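Marthinus Ngcobo
May 30, 2021

Right, a few of you asked how the supper trays are going since Mum moved in with us, so settle in, because I can never tell a short story and I've got a pot of tea on the go.

Back in February she was laying the table every evening, and every evening she got a bit crosser with herself over what went where. She's laid a table all her life! It was horrible watching her stand there with a fork in her hand.

My neighbour Dewanti Tjoa mentioned trays with the cutlery outlines printed on them. Her little boy learned on one at nursery. I worried Mum would find it babyish (she can be very grand when she likes) but I ordered one anyway, from a shop over in Nisport.

Well, she loves it. Plate on the left, then fork, chopsticks, spoon, all lying on a slant, and off she goes telling me about the canteen at Stutley where she used to feed 50 people at a sitting.

The chopsticks are the metal ones, by the way. Dad bought them years ago and she won't have supper without them on the tray, even if it's shepherd's pie. I've stopped arguing and I just wash them.

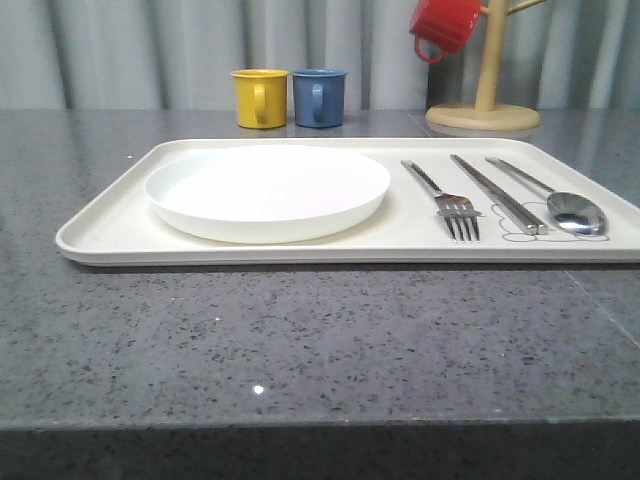 She picks the cups as well, and there's a lot of discussion about it. Yellow for me and blue for her most nights, unless I've been cheeky, and then we swap.

I did wonder about getting a second tray so we'd match, but she says I'm old enough to know where a spoon goes. Charming!

Anyway, if anyone's in the same boat, do message me and I'll dig out the name of the shop. Soup tonight, and I've been told not to be late for it.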